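Zuvura, 4/7/23

I went to the open morning at Grerby expecting a sales pitch and a pastry. I got the pitch.

The firm runs staff kitchens for other people's offices, and its biggest client is Zostow, where more than 180 people eat lunch and maybe five know where the sponges live. Dishes used to eat the last 40 minutes of every shift. Grerby wants a robot to have them.

Wian Hlongwane has worked the kitchen side for years and was refreshingly unsold. He still does the pans himself. What has changed, he told me, is the shape of his afternoon – he preps the next day's soup at two instead of four, and he has learned to put mugs down with the handle facing out. "I got trained first," he said.

His other complaint was the logbook. Every stoppage gets an entry, and March alone came to 262 of them, all in his handwriting. 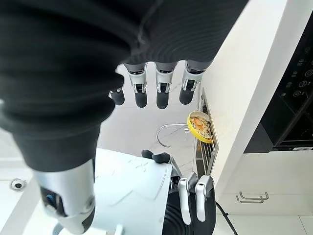
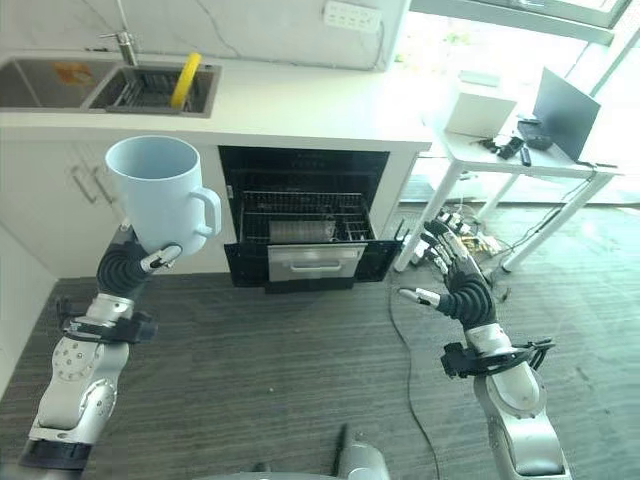

I asked whether the hours saved would turn into fewer shifts. The woman from Buthelezi, who handles the contract, said the roster was "under discussion," a phrase I last heard shortly before losing a parking space. Wian went off to check on his soup. The next open morning is in the fall, and I've asked to see the roster then.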